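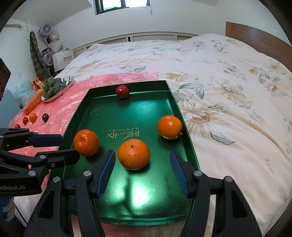 Carisura grasp software: progress to 26th January

To: Ditte Blöndal, Kolenbridge
From: Sandro Gentile, for the Carisura team

Short one this time, we're mid-migration and I'd rather send something on time. Budget table comes separately from Thảo.

Where we are

Dataset for the fruit and tray tasks is closed. 2,964 episodes after filtering, all hand-held gripper, two grippers per episode. Tùng threw out 654 for bad pose tracking, mostly the wrist turning too fast and the tracker losing the room. Those are archived, not deleted. May get some back if the new tracker settings work out.

Homes, not lab tables. You asked in October whether this was worth the extra hassle. I still say yes. A green metal tray on a floral duvet, mandarins in it and an apple at the back, more produce on a pink plastic sheet behind: the policy has to cope with that sort of thing and our bench setups never looked like it. Cost is in the calibration, see below.

Perception

Segmentation model retrained. Mandarins next to each other used to merge into one blob, that is mostly fixed. Shiny surfaces still a problem. A bright reflection on a tray floor gets picked up as an object edge and the grasp proposal slides toward it. Tài has a patch that compares the two wrist views and drops anything that moves like a highlight. Works offline. Not on the live stack yet, adds too much delay.

Printed logos on trays also confuse it, less badly. Gold print on dark green is the worst case so far. We added a texture augmentation and the false proposals went down, need a proper number for that, don't have one today.

Control

Moved the policy output from absolute poses to relative ones, chunk length 15. Much smoother closing on round fruit. The old version would hover over the target, correct, hover again. Remaining trouble is finger width at contact: policy was trained on human demos and people open the fingers just enough, so a small error in the predicted width means one finger lands on top of the fruit. Trying a margin on the opening before descent. Crude but ok.

Two-arm timing is the other open item. Left and right run on seperate clocks and drift apart on long episodes. Tùng is writing a shared clock in the driver, half done.

Planning

Fumetti (the task planner) now takes a plain text goal and gives back an ordered list of pick and place steps. Fine for one container. With a tray and a plate both in view it sometimes picks the wrong one as the destination, depends a lot on the wording. Thảo is collecting the bad phrasings into a test set.

No replanning after a failed grasp yet. It was promised for this period and it slipped, my call, the clock problem was eating everyone's time.

Tooling

Mai, the episode viewer, is in daily use. Both grippers side by side, scrub, tag, reject. Tùng did the whole filtering pass in it. Search by object still slow on the full set. Export to the training format now runs overnight without somebody watching, which was the main complaint last time.

Calibration script is the weak spot. Every new room means redoing the camera to gripper offset and the script fails silently if the board is badly lit. Tài added a hard stop and an error mesage. Needs a real rewrite.

Evaluation

Fixed protocol agreed: 200 trials, same object list, start positions from a seeded script. Not run yet. I don't want to report the informal trials because we kept changing the margin in the middle of them. Numbers in the next report.

Next period

- shared clock done and merged
- highlight patch on live stack, or dropped if we can't get the delay down
- replanning after failed grasp, first version
- full evaluation run
- calibration rewrite, start only

Needed from Kolenbridge

Decision on the second GPU node. We're queueing training behind Mai exports and it costs us most nights. Also please confirm if you want the raw episodes or just the filtered set at handover, storage is very different for the two and Thảo has to put one of them in the budget.

Call me if the replanning slip is a problem on your side.

Sandro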